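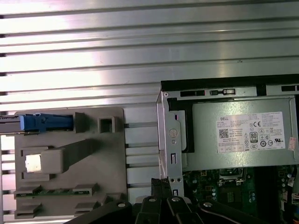

娱乐新闻写作 第六讲讲义
主题:分手声明、"知情人士"与夜里十一点的更正
讲义更新:19/08/2025

上一讲留下的尾巴

上一讲讲红毯稿,有同学课后问,写"惊艳亮相"到底算不算虚假陈述。我的答复写在作业批语里了,没看批语的同学请去看批语。本讲开始进入情感类稿件,默认各位已经读过第五讲末尾关于标题动词的那张表。"疑似""曝""传""官宣"四个词的可信度排序请背下来,后面会直接用,不再解释。

本讲从头到尾只用一个案例,就是Teltska主唱Kirsty Fothergill与演员Povilas Luik分手那几天的报道。选它的理由很朴素:材料齐,双方都发了声明,中间有一家网站写错了又改,改完又错了一次。对教学来说这是丰年。

一、案例经过

先把时间线理清。请注意这里的顺序是事后整理出来的,当时的读者看到的顺序完全不同,这一点第三节会用到。

一月的第一个周末,两人本应一起出席Nundale音乐节的开幕晚宴。Luik来了,Fothergill没来。当晚没有任何媒体报道此事,因为所有人都在报道另一位嘉宾的帽子。

两天后的傍晚,摄影师Jordan Parsons在Jornetham一家搬家公司门口拍到Fothergill,身边有两只纸箱。照片卖给了娱乐网站Mottram,十张一组。Mottram先发了其中三张,标题是《Kirsty Fothergill轻装出行,气色极佳》。这个标题后来被改过两次,两次都没有保留修改记录。

同一天晚上九点多,Mottram发出第二稿,引用"接近两人的消息人士",称二人"早在圣诞节前就已分开",并称原因是Luik"不愿离开Jornetham"。

第二稿发出28分钟后,Luik的公关Elsie Ellwood给Mottram编辑部打电话。通话内容双方说法不一。可以确定的是,"不愿离开Jornetham"这一句随后从网页上消失,换成了"聚少离多"。

晚上十一点,双方联合声明发布,英文原文译成中文共247字,见附录。十一点过后,Mottram在第二稿底部加了一行更正,把"早在圣诞节前"改为"近期"。正文里的"早在圣诞节前"没有动。于是这篇稿子在同一个网页上有两个分手时间,读者可以自选。

二、声明怎么读

分手声明是一种格律诗。行业里写了这么多年,格式已经非常稳定,变化的只有人名,偶尔还会忘了变。Teltska这一份是标准作品,我们逐段看。

第一段,时间加态度。"经过长时间的深思熟虑,我们友好地决定结束伴侣关系。"这里有三个零件:长时间、友好、我们。"长时间"是为了回答"怎么这么突然";"友好"是为了回答"谁甩了谁";"我们"把两个问题合并,一概不答。记者读到这里应当记下的是它没有给出日期。凡是不给日期的声明,日期就是第一个值得去问的问题。

第二段,否认第三者,但不提第三者。"这一决定与任何外界因素无关。"请同学们留意"外界因素"四个字的容量。工作是外界因素,住在哪里是外界因素,第三者是外界因素,天气也是。一句话否认了全世界,等于什么都没否认。写稿时切忌把这句改写成"双方否认有第三者",上一届有六份作业这么写,都扣了分。声明没有出现的词,稿子里不能替它出现。

第三段,共同的狗。没有孩子的伴侣,声明第三段写狗。"我们将继续共同照顾深爱的家人,包括我们的狗。"这是全篇信息量最大的一句,也是全篇唯一可以核实的一句。狗归谁住、住在哪个城市,能推出谁留在Jornetham。当时没有一家媒体去问狗。

第四段,请求隐私。"恳请大家在这段艰难时期给予我们空间。"这一段通过群发邮件寄给了全部娱乐媒体,收件人名单有多长我就不说了。

读声明有一个笨办法,课上会练:拿两支不同颜色的笔,一支划出事实,一支划出情绪。这份声明划完以后,事实部分是两人姓名和一条狗。各位不要觉得这是声明写得差。从Ellwood的角度看,这是写得极好,她的工作就是让你手里那支划事实的笔没有墨水的机会。

三、"消息人士"的几种长相

Mottram的第二稿一共用了五次匿名信源,措辞分别是"接近两人的消息人士""内部人士""一位朋友""知情者""圈内人"。后来该站的夜班编辑Joanne Oakley在一次行业座谈会上被问到这五位是谁,她说是一位。

会场有人笑,她没笑。她的解释是,同一个词连用五次,文字不好看。

这是本讲希望大家记住的第一个错误,而且它经常以文采的面目出现。中学语文老师教我们避免重复用词,这条规矩到了信源这里要反过来用。一位信源从头到尾只能有一个称呼,读者数称呼就是在数人。你换一个称呼,就是给版面上凭空添了一位证人。

关于匿名信源,常见的几种身份大致如下。这张单子没有学术依据,是我和几位同行吃饭时凑的。

公关本人。以"接近某某的人士"身份出现,语气体贴,总是提到"双方仍彼此尊重"。如果信源说话像声明,多半是因为两者用的是同一台电脑。

另一方的公关。语气也很体贴,但会在结尾处惋惜地提到一个缺点,比如"他只是太投入工作了"。

真朋友。极少。真朋友通常不接电话,接了会骂人。骂人的内容不可引用,但可以帮助你判断哪条消息踩到了实处。

前员工。知道得多,时间滞后。他们说的事往往都是真的,只是发生在他们离职以前。引用时必须问清楚最后一次见到当事人是什么时候,把答案写进稿子里。

网友。截图不算信源。截图的截图也不算。给截图打了马赛克显得很慎重的样子,仍然不算。

自己的同事。是的,有这种情况。A网站引B网站,B网站引A网站的早期版本,转一圈回来,"多家媒体证实"。Teltska这条消息第二天早上就成了"多家媒体证实",各位可以自己顺着链接往回找,最后都会到Mottram第二稿那一句,而那一句已经被改掉了。

这里回到第一节说的顺序问题。"不愿离开Jornetham"在原网页上存活的时间不长,转载稿里却一直活到今天。更正只管得住自己家的网页,这是写更正的人必须知道的处境。所以更正里要把错的那句话原样写出来,说明它错了。只悄悄替换,转载的人根本不会知道有东西要改。

四、照片与图说

Parsons那组照片本身没有问题,拍摄地点是公共街道,没有跟车,没有拍窗户里面。问题在图说。

三张照片的图说依次是:"Kirsty显得心事重重""她强忍情绪""终于,她露出了释然的微笑"。三张照片的拍摄间隔总共不到一分钟。一个人在不到一分钟里走完了小说第二部的全部内容,我个人比较佩服。

图说只写照片能证明的东西,以及记者另外核实过的东西。低头就写低头。低头可能是心事重重,也可能是在看台阶,还可能是在看手机上有没有人给她转发Mottram的标题。纸箱就写纸箱,箱子里装的什么,照片不知道,我们也不知道。当晚有一家转载媒体写成"打包好的行李",另一家写成"Luik的遗留物品",到了第三家,纸箱变成了四只。

关于买图再多说几句。成组购买的照片,编辑有权挑选,但挑选本身也是叙述。十张里面挑三张低头的,故事就是低头的故事。Parsons后来提到,同组里有几张她在和搬家工人聊天,神态很平常。那几张没有用上,理由可想而知,平常不值钱。我不要求大家入行以后挑平常的那张,我知道编辑部的暖气费是谁交的。我要求大家知道自己没挑的是哪几张,被人问起来的时候答得上来。

五、该不该写

每年讲到这里都有同学提问:分手有什么好报道的,公共利益在哪里。问得对。我教这门课的第一年准备了很长的一段回答,后来删了,现在改成请大家自己填表。

填表之前,先分清三件事。

第一,事情是否已经公开。双方发了声明,分手本身就是公开事实,可以写。声明以前呢?声明以前只有一次缺席和两只纸箱。凭这些写"疑似"尚可争论,写"早在圣诞节前就已分开"必须有人说过,而且那个人得处在能知道的位置上。

第二,涉及谁。Teltska当时正在巡演,巡演是否受影响,与买了票的人有关,这是一条正经新闻。巡演后来照常进行,相应的稿子只有80个字,排在页面最底下。Luik的母亲在Jornetham开店,有记者去店里买东西顺便提问,这与任何人都无关。那位记者买了一盒饼干,据说还报销了。

第三,写到什么程度。原因是最难写的。当事人自己往往都说不清楚原因,要过几年才有一个版本,再过几年又换一个。一位"圈内人"晚上九点就能说清楚,请先怀疑他。

我自己的看法写在这里供批评:娱乐新闻不必因为题材轻就觉得标准也可以轻。题材轻的意思是错了以后很少有人起诉你,所以标准只能靠自己端着,端久了手会酸,这是工种的一部分。也有同行认为我这样讲课是把八卦当学问,耽误年轻人早点学会起标题。他们的标题确实起得比我好。

六、更正的写法

Mottram当晚那行更正全文如下:"本文已更新。"

请在课上分组把它改写成一条合格的更正。要求写明:原来说了什么,错在哪里,现在的说法依据什么,何时修改。不许使用"因编辑疏忽"这种开头,疏忽是谁都有的,读者要的是内容。也不许把更正写成第二篇八卦,上次有一组的更正比原稿多出两处爆料。

以下是往届同学写得较好的一条,经本人同意收录:

"本文早先版本称两人'早在圣诞节前就已分开',分手原因为Luik'不愿离开Jornetham'。以上说法来自同一位匿名人士,未获第二方证实。两人联合声明未提及分手时间及原因。本站已于当晚十一点后撤回上述说法,并从正文中一并删去。"

优点是一口气说完,没有哭腔。缺点是"一并删去"之前应当先确认真的删了。

另有一条写得也不差,但把Fothergill的名字拼错了,属于更正里需要更正的情况。人名请逐个字母核对。Povilas的结尾是s,Fothergill是两个l,Luik只有一个k。期末照样会有人写错,我每年都留着一支新的红笔。

七、课堂练习

练习一。以附录声明为唯一材料,写一则不超过120字的快讯。不得使用匿名信源,不得使用"疑似",不得出现"令人唏嘘"。写完与邻座交换,把对方稿子里声明没有说过的内容划掉。划完如果只剩标题,重写。

练习二。给Ellwood打一个电话。由我扮演Ellwood。每组两分钟,准备三个问题。提示:第一个问题不要问"为什么分手",她等这个问题已经等了一整天,答案是现成的。

练习三。以Oakley的身份给夜班同事写一份交接邮件,说明这条稿子目前哪些确定、哪些没确定、哪句已经被投诉。邮件要让一个刚睡醒的人看得懂。

练习四(选做)。找出任意一篇你最近读过的情感类报道,列出其中所有匿名信源的称呼,判断实际有几个人。不必找到答案,写出你的判断依据。请不要去私信当事人,去年有人私信了,当事人回了,全班的讨论就没法进行了。

八、作业

写一篇八百字左右的稿件分析,对象自选,但不要再选Teltska,这个案例我已经读得能背。分析须包括:信源清单、时间线、图说是否越界、有无更正及更正质量。引用网页请保存当天的版本,别只贴链接,这一讲讲了半天就是因为链接里的东西会变。

迟交一天降一档。以"仍在等待信源回复"为由申请延期的,请附上你发给信源的邮件。

阅读材料放在资料室靠窗的架子上,蓝色文件夹,里面有第二稿的三个版本打印件,版本顺序已经被前一班同学弄乱,请借阅的人自己按标题判断先后,也算半个练习。

附录:联合声明(中译,节选)

"经过长时间的深思熟虑,我们友好地决定结束伴侣关系。这一决定与任何外界因素无关。我们对彼此始终怀有爱与尊重,也为共同走过的岁月心存感激。我们将继续共同照顾深爱的家人,包括我们的狗。恳请大家在这段艰难时期给予我们空间。此后我们将不再就此事作出回应。"

注:"不再回应"发布后的第四天,双方各自接受了一次专访。专访放到第八讲讲。第七讲是讣告,请提前读完预写稿管理办法,尤其是关于误发的那一条。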